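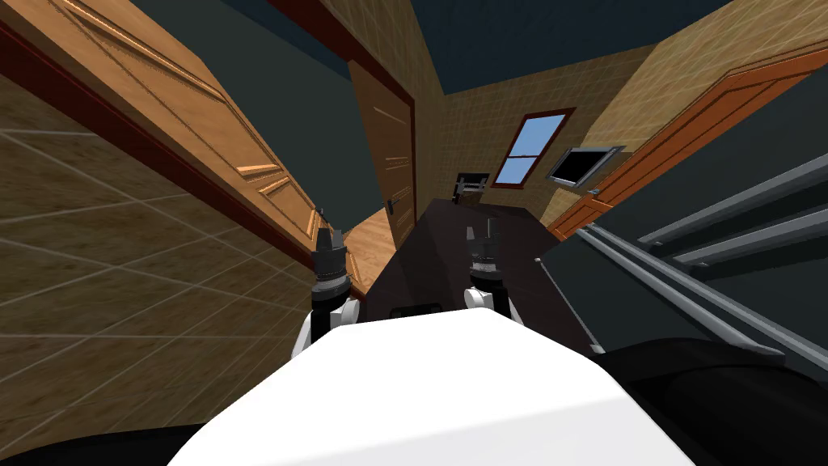

Rendered interior: dark countertop, with doors beyond

Brernwood Athletics Club – Members' Forum
Topic: Length of rest between hill repetitions

Annelies Schnyder, Coaching Secretary
Members of the Gindholm group are reminded that the hill session consists of 13 repetitions of 51 seconds, with a walk back to the start as recovery. Please do not shorten the recovery.
Jun 11, 2023

M. Saliba
May I ask whether the walk is compulsory? In January we were permitted to jog down, and I found that the later efforts felt closer to race conditions.

Rupert Thaler
I must disagree with Mr Saliba. Jogging down a steep path is hard on the knees, and by the tenth effort most runners have lost their form. The walk should remain.

Embla Vik
The two views depend on the event. For those racing 780 metres in the Undness relay, full recovery is sensible. Those preparing for cross-country might reasonably jog – on the grass, where it is softer.

M. Saliba
I accept the point about the path. I do not accept that form is lost in every case.

Annelies Schnyder, Coaching Secretary
Cross-country runners may jog on the grass after the first four repetitions. Relay runners will walk. Questions about individual plans should be sent to Alois Hämmerli.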